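November, afternoon

Toy produce, bagging and storage. Carrying on from Amancay's notes on the Pulville set.

Went through the plastic fruit and vegetables again before lunch. The paint on the older pieces is holding up except at the stems, where it rubs off on the other items. Wiped everything with a damp cloth and mild soap, left it on a towel for 27 minutes, then sorted by size. Ziad wants the small round pieces kept apart from the long ones. I don't mind either way as long as the labels match.

Clear bags are still the best choice for the mixed lots. With the Daher paper sacks I had to open every one to find the tangerine.
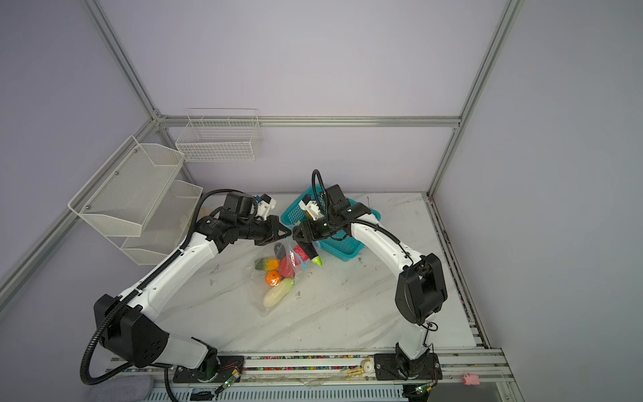

Long items go in along the bottom of the bag, lying down, and the round ones after. If a squash goes in last it pushes the opening wide and the bag won't fold over. Wedge shapes are awkward anywhere. I have been putting them at the side with the flat face out.

Bag weights from the kitchen scale, full mixed lots before boxing:

- lot 1: 1,987 g
- lot 2: 2,243 g

Lot 2 is heavier than I would like. The Skandano boxes bow at the base with more than that in them. Could move the two big gourds to lot 1, but then the sizes are off again. Left it for now.

Teal basket is fine for pieces waiting to be bagged. The wire ones let the small stems poke through, so keep those for empty bags and ties.

To do:

- ask Amancay if Urkano still sells the larger clear bag
- touch up stems, green and brown only
- new label for lot 2 (Ziad has the marker)
- find the lid for the spare box

Stopped at 4:30. Lot 1 is taped, lot 2 is still open on the side bench.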